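Ustdale Home and Garden Forum > Indoors > Bedrooms and Storage

Five drinks containers in one bedroom: which would you keep?
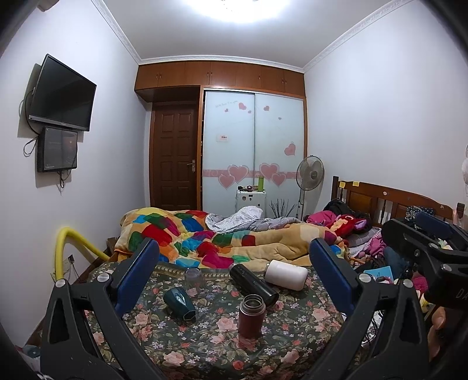 The bedroom collection on the rose cloth, maroon jar at the front.

1756 views | 22 likes | 16 shares

noemi_t
Posted 27th September

Hello all, and thank you again for the help with the airing cupboard in August, which is still tidy (well, the top shelf is). I've moved on to the bedroom now and I'm stuck on something so small I'm almost embarrassed to ask. Every drinking vessel in the house seems to migrate upstairs and stay there. I did a round-up this morning and put what I found on the little table at the foot of the bed, and there they all are: the maroon jar with the metal neck, the long black thermos, a white bottle, the dark teal tumbler and a little see-through cup.

My husband says keep the lot and put them on a shelf. My sister says keep one and give the rest away. I'm in the middle, as usual. The black thermos is lovely for tea but it's so long that it won't stand under the tap in the bathroom, so I have to go down to the kitchen to fill it, and by then I might as well have had the tea in the kitchen. The tumbler is the one I reach for most. The maroon jar I'm fond of for no good reason at all, and I haven't seen its lid for weeks.

So which would you keep upstairs, and where do you put them so they don't end up all over the table? I'd like to sit there and write my letters again.

Noemí Trujillo

peswood_abundio
Reply

Morning Noemí. What a cheerful cloth! My mother had one with roses on a dark green ground very like yours, and it came out for birthdays and then somehow stayed on the table until the next one.

On your question, I'd keep the thermos and the small cup and take everything else downstairs. A thermos by the bed is one of life's comforts in the winter, and the cup gives you something to pour into, so you aren't drinking from the bottle half asleep and getting it down your nightdress (or pyjamas in my case, more than once). Fill it when you lock up for the night and you won't make a separate trip.

Abundio

azucena.r
Reply

I'm going to disagree with Abundio, very fondly. A hot flask next to the bed means two things to wash every morning, and the long narrow ones are a misery to clean unless you own the right brush. I had one for years that always tasted faintly of old tea whatever I did to it. Keep the tumbler, Noemí. You've said yourself that it's the one you reach for, and I think that settles it. Whatever you use without thinking about it is the right one.

As for the jar with no lid, you could put it on the table for your pens if you're going to be writing letters there. I have a mustard pot doing the same job and it has outlived three desk tidies.

Also, can I ask about the blanket? The cream and tan one with the coloured patches. It looks so thick and soft and I've been hunting for one like that for my spare room, where it's perishing from October onwards.

noemi_t
Reply

Pens! I hadn't thought of that, and it's a nice dark colour so ink wouldn't show on it. I'll try it tonight.

The blanket came from the shop in Peswood by the bus stop, the one that used to do curtains. I bought it a couple of winters ago and I don't know if they still have them. It's very heavy when you come to wash it, I'll warn you now. I take it to the launderette, and I read a whole magazine while it goes round. I put the grey plaid quilt on top when it turns really cold and then I can hardly move my feet, but I sleep like a log.

rigo_bautista
Reply

I'd like to put in a word for keeping all of them, as there seems to be no one on the husband's side. Five isn't many. We have more than that in our bathroom alone. What you need is a place for them, and a wooden tray does it nicely, something with a bit of a raised edge, which you can carry down in one go when it's time to wash up. I made mine out of an old drawer front. I keep it on the chest of drawers, well away from the bed, and whatever isn't on the tray by bedtime gets taken down to the kitchen.

I wouldn't leave any of them lying on their sides, though. They do roll, especially on a cloth, and usually at three in the morning. Stand them up, tall ones at the back.

Rigoberto

azucena.r
Reply

Rigo, if you give people a tray they fill the tray. I say this as somebody with four trays.

rigo_bautista
Reply

I can't argue with that, my wife says the same. But a full tray is still better than a full table, and Noemí wants her table back.

emiliano_f
Reply

Reading along with my breakfast and enjoying this more than I should. I'll add the practical bit, having run a café kitchen for a good while before I retired.

Wash each one and let it dry completely before you store it. Lids off, openings down on a rack overnight, then the right way up the next day. Put lids in a separate box and don't screw them back on for storage, or you get that shut-in smell. For the narrow ones, a spoonful of bicarbonate of soda and warm water, left for a couple of hours, then a bottle brush and a good rinse. I bought a brush made by Dorkonent, bendy in the handle, and it gets right into the shoulders where the tea stain sits. Check inside the rims as well, and if you find a rubber seal take it out and wash it by itself.

If one still smells after all that, I'd let it go without feeling bad about it.

Which one to keep is up to you, but I'm with Azucena about the tumbler.

Emiliano Figueroa

peswood_abundio
Reply

Emiliano, I store mine with the lids on and always have, otherwise I'd never find them again. Noemí has already lost one lid! A box of loose lids in my house would be a box of loose lids and rubber bands and old keys within the week.

emiliano_f
Reply

Fair enough. Rest the lid on top without screwing it down, then. It keeps the pair together and still lets the air in. We did that with the big flasks and it worked perfectly well.

ginting_lass
Reply

Hope nobody minds a newcomer joining in, I'm over in Ginting and mostly read the garden pages. I just wanted to say what a handsome headboard, I do like the spindles and that curved rail along the top. We had one in a reddish wood like that when I was small and it was my job to dust between the spindles on a Saturday morning, with a sock over my hand. If you ever take those sticky notes and the round sticker off, do it gently, with a warm damp cloth for anything left behind. I took a strip of the finish off ours with my fingernail at the age of 10 and I've still not been forgiven.

On the bottles, I'd keep the white one. A plain bottle is the only thing I trust near bedding. I knocked a full glass over a new quilt last winter and I had to sleep on the settee.

noemi_t
Reply

Welcome, Ginting! The sock is a brilliant idea and I shall be doing that this afternoon. I've been poking at mine with the corner of a duster and only moving the fluff along.

Right, I've had a think over a cup of tea (in a proper mug, downstairs). The tumbler stays. The maroon jar stays too, for pens, and I'm very pleased about that. I've put the thermos to soak in bicarb as Emiliano said and I'll see how it is tomorrow before I decide, though Abundio has rather tempted me with the winter flask. The white bottle can go in my walking bag. The little cup I haven't settled on. It's handy for tablets, so perhaps it can live in the bathroom.

I'll look at trays, Rigo, but I'm promising nothing!

azucena.r
Reply

Small tray, Noemí. Room for two things and no more. And do let me know if you're passing the blanket shop, I'd come over on the bus for one of those.

rigo_bautista
Reply

I've a bit of drawer front left over if you'd like a small one made up. It's only sitting in the shed. Send me a message with the width of the table and tell me if you want handles.

peswood_abundio
Reply

Two votes for the thermos if you count mine twice.

Share this thread (16)

Contact the moderators | Copyright Ustdale Home and Garden Forum | Back to top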